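Hatus 3, after a long spring with it

I should say at the start that I came to Hatus grudgingly. We had been getting by with our own scripts for turning hand-held gripper recordings into something a planner could use, and I was rather fond of them, in the way one is fond of an old car. Then Catinca Crăciun moved over from the Sandu project in May and asked, very kindly, why it took us an entire afternoon to line up two wrist views. So we bought a licence.

The part I like best is the contact labeller. It goes through a recording and proposes the moments at which the fingers meet an object, and you accept or nudge each one on a timeline (with the arrow keys, bless them!). I tried it first on our crockery recordings, 487 of them, as pale plates on a pale worktop had always been hard going for the old scripts. 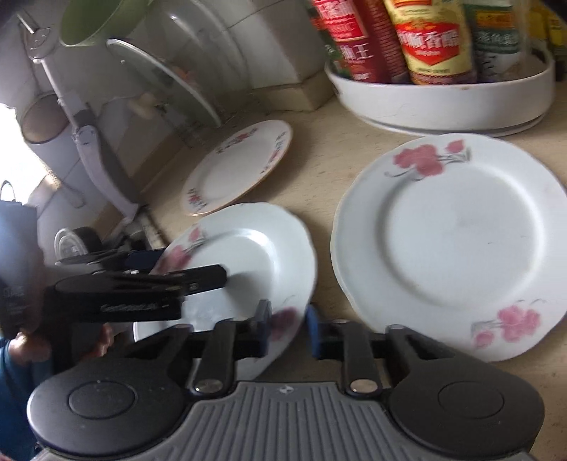
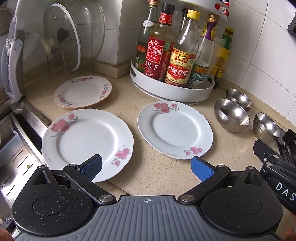 Flowered plates on the kitchen counter, with the blue finger pads near the rims.

It put the grasp point on the rim far more often than I had dared hope, and where it was unsure it said so, with a little amber bar you can filter by. I went through all the amber ones in an evening with a pot of tea and quite enjoyed myself – not something I could say of the previous method.

The planner export is weaker. It writes waypoints happily enough, but anything over 1000 of them gets thinned without a warning, and the setting to stop this lives 6 menus down. The Grirnenton plug-in gets round it if you already have one. Two-handed recordings also have to be paired by name, so do sort out your file names first.

Support answered me within the day, twice, and cheerfully. I've renewed for another year, and the old scripts are still on my laptop, just in case.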